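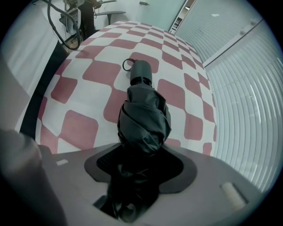
Compact umbrella

A compact umbrella, also called a folding umbrella, a collapsible umbrella or, in some families, simply "the little one", is an umbrella whose shaft slides into itself and whose ribs fold back, so that the whole thing closes down to a length that will go into a coat pocket, a desk drawer or the side of a school bag. It does the same work as a full-length walking umbrella and gives up a certain amount of strength in return for being easy to carry. Many households own more than one, and it is a rare front hall that can produce all of them at the same moment.

This article covers the everyday hand-held kind, how it is put together, and how it is usually folded, dried and put away. For larger umbrellas fixed to a stand or a table, see Patio umbrella.

Parts

The covering is known as the canopy. It is made of a light woven cloth, most often polyester or nylon, cut in tapering panels and sewn together at the edges. Black is the old standby, and plenty of people never buy any other color, though checks, stripes and flowers have been popular for as long as anybody has been selling them.

Under the canopy are the ribs, which carry the cloth, and the stretchers, which push the ribs outward when a sliding piece called the runner is moved up the shaft. In a compact umbrella each rib is jointed. Models are described by the number of sections into which they fold, and a "3 fold" umbrella is shorter when closed than a "2 fold" one, although it has more joints and therefore more places where something can bend on a windy corner.

The handle is generally short, and on many models it is hardly more than a rounded cap, just big enough for the palm. A wrist loop is often attached to it. The loop is a modest thing, but it lets the umbrella hang from a hook or a doorknob, and it keeps a free hand free when there are groceries to be carried as well.

Most compact umbrellas also have a closing strap, a narrow band stitched to the edge of one panel, which goes around the gathered cloth and fastens with a snap or a bit of hook-and-loop tape. A separate sleeve is often supplied with a new umbrella. Sleeves are lost very easily – many an umbrella goes through its whole working life without one – and the strap does nearly all of the same job.

Opening and closing

Manual models are pushed open by hand. Automatic models have a button in the handle that releases a spring, and some will draw the canopy in with a second press. Even with these the shaft has to be pushed back down by hand, and it is kinder to everyone nearby to point the umbrella at the floor while doing it, as the spring can be surprisingly strong.

Folding the cloth

A canopy that has just been closed hangs in loose flaps between the ribs, and there are two schools of thought about what to do next. The first is to gather everything in one hand, wind the strap around it and be done. This leaves the cloth bunched and creased, usually fatter in the middle than at the ends, and it does no harm at all.

The second is to pull each panel out flat, lay it over its neighbor in the same direction, and then turn the umbrella gently while smoothing the cloth around the shaft. The result is slimmer and slides more readily into a sleeve. Harriet Kincaid, whose household booklet The Tidy Hall was printed in Whitlock in a run of 500 copies, favored the neat roll for visiting and the quick bunch for everything else, and advised her readers not to lose any sleep over the difference.
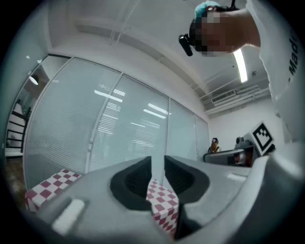
Whichever way it is done, the cloth should be handled by the edges of the panels as far as possible. Natural oils from the skin can dull a dark canopy over the years, and a grip that is too firm may catch a rib tip and strain the stitching.

Drying and storage

A wet umbrella should be left open, or at least half open, until the cloth and the joints are both dry. A bathtub is the traditional place for this, and a covered porch does just as well. Rolling up a damp canopy encourages mildew and, in time, rust at the rivets. Once dry, a compact umbrella may be laid in a drawer, stood in a basket or hung by its loop near the door.

Repair

Loose rib tips can be sewn back with a few stitches of strong thread, and a small tear may be closed with a patch of similar cloth on the inside. Bent ribs are harder. The repair counter at Tornedton, which opens on Friday afternoons, straightens them by hand and keeps a box of spare tips saved from umbrellas past mending.

See also

Parasol
Rain hat
Umbrella stand
Walking stick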